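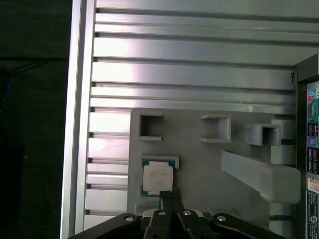 Photo: wrist camera, Nasex cell. Y. Bansal

Wed 28 February

CPU pick cell, gripper and holder plate check.

Cell was flagged this morning for missed picks on the lower left slot. Counter read 1,819 cycles when I took over. Stopped it, saved the log, jogged the arm down by hand to just short of the slot with a chip in it. Fingers come up close together under the slot frame, so the approach itself looks sane. Left it at that height while I went through the taught points.

Taught point for the pick was last touched in January, before Eyvindur swapped the holder plate for the reprint. Nothing in the log about re-teaching after the swap. Measured the new plate against the old one on the bench: slot is lower by a hair on the reprint, and the raised lip along its upper edge is a bit thicker. Old point would put the fingertips near that lip.

Done today:
Re-taught the pick point with the Symonenko pendant, low speed. Saved as program 4, old one kept under its own number.
Went over the gripper screws with the small driver. One on the left linkage took a quarter turn, the rest were tight. Put a paint mark on each.
Wiped fingertips with alcohol. Fine gray dust on the rag, probably from the print.
Re-ran the camera exposure. The ribbed wall of the case throws a lot of glare back — brought exposure down one step and the chip edge reads better. The printing on the chip still can't be read from there, so we can't use it to check orientation.

Ran 290 picks after that with the Vomatden logger on. Two misses, both in the first dozen, before I dropped the closing speed. None after.

Not done: the big angled arm on the plate. Eyvindur thinks it flexes when the plate is loaded from the right. I pushed on it and couldn't tell. Needs a dial gauge, and ours is at Lonilix until they finish with it.

Next stop at 455 cycles from the re-teach, to look at the paint marks. Whoever is on shift, please write the count here and don't reset the counter. Spare fingertips are in the drawer under the controller, old holder plate is on the shelf with a tag on it.

YB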